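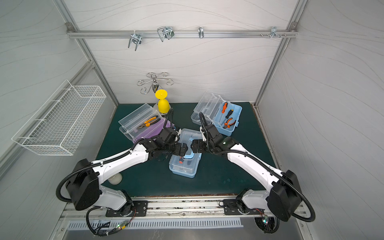
Wire hooks on a rail, with a white mesh basket to the left.

Keeping Vinegar, and Keeping It Well

My aunt kept one bottle of vinegar on the windowsill over the sink and used it for everything from cucumbers to the coffee pot, and I did the same for years before I started buying the good stuff. Once you have paid real money for a bottle, though, you begin to wonder where it ought to live and how long it will last you!

Plain white and cider vinegar will keep more or less forever. Put them in a cupboard, screw the cap on tight, and forget about them. Wine vinegars are a little fussier — the color fades and the flavor goes flat if they sit near the stove, so give them the coolest shelf you have. I like to finish a bottle of red within 6 months, but I've used older and nobody at the table complained.

If you find a slippery, cloudy blob at the bottom, please don't throw the bottle out. It's only the mother, and it's harmless. Pour the vinegar through a coffee filter and carry on, or do as my neighbor Hanan Srour does and save the mother in a clean jar with some leftover red wine. Cover the jar with cheesecloth and a rubber band (no metal lid, it will rust) and leave it in a dark corner. Hers takes three months, mine always seems to want longer.

For herb vinegar, wash your tarragon or thyme in April or whenever it comes up, and dry it completely. Warm the vinegar until it just steams, pour it over the herbs, and let it cool before you cap it. Two weeks in the cupboard, then strain. I use Saraç white wine vinegar for this one, mostly out of habit.

One more thing about drips. Vinegar will etch a marble counter in no time, and I have the ring to prove it. Stand your bottles on a saucer or a small tray, wipe the necks after pouring, and rinse the pour spouts in hot water every so often, especially if you keep a sweet balsamic in one of them. Those get sticky and the fruit flies find them before you do.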